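**May 1, 2022**

The household log is resumed today after an interval. The last full entry was made in February, when the hall shelves were relined, and the intervening notes on loose paper will be copied in when time allows.

The principal task of the day was the sorting of packaged snacks and small goods in the living room. The matter had been deferred twice. Revathi Chowdary, who keeps the household accounts, had asked that it be completed before the next order from Hirivley was placed, as the previous order had duplicated several items already on hand. That order came to 1,562 on the household account, of which 743 was for snacks alone. It is agreed that this was excessive.

Work began after breakfast. The cloth with the 福 characters was used as the sorting surface. It was bought for the New Year season and has remained in service since, being sturdy and of a coarse weave that does not slide. It was further agreed that pens and stationery would be treated together with the food for the purposes of the sort, and separated afterward. 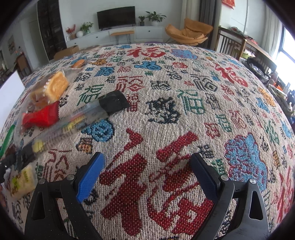

The rule adopted was a simple one. Anything for the Iyengar family was to be set aside first, then anything to be kept in the house. Items with an unclear date were to be checked under the lamp and entered on the Senach sheet, which now stands at line 161. The square pastry was discussed at some length. Revathi was of the opinion that it should be offered to guests within the week, and her view was accepted. The marker pens are to go to the study. A request for them was received from the Iyengar children and has been noted, but no decision was made.

The plants on the low cabinet were watered at midday. The larger one beside the television will require a new pot before summer. The red flowers are to stay where they are.

In the afternoon attention turned to the box. A white one was preferred to the brown carton, as it is shallow enough to search without unpacking and will fit the lower shelf in the hall. Packages are to be laid flat in it, with nothing heavy placed on top. The question of a divider was raised. It will be cut from spare cardboard if the contents prove to shift when the box is carried. 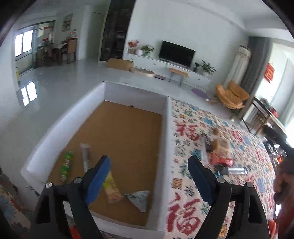 *The white box, with packages in the lower part and the cloth alongside.*

Tea was taken at 6. Revathi reported that the Zakasard delivery has been moved back again and that a telephone call will be needed. The number is inside the cover of this book.

Outstanding matters: a label for the box, the price of a plant pot, the call to Zakasard, and a reply to the Iyengars concerning the pens. The cloth is to be shaken out on the balcony and folded before it is put away.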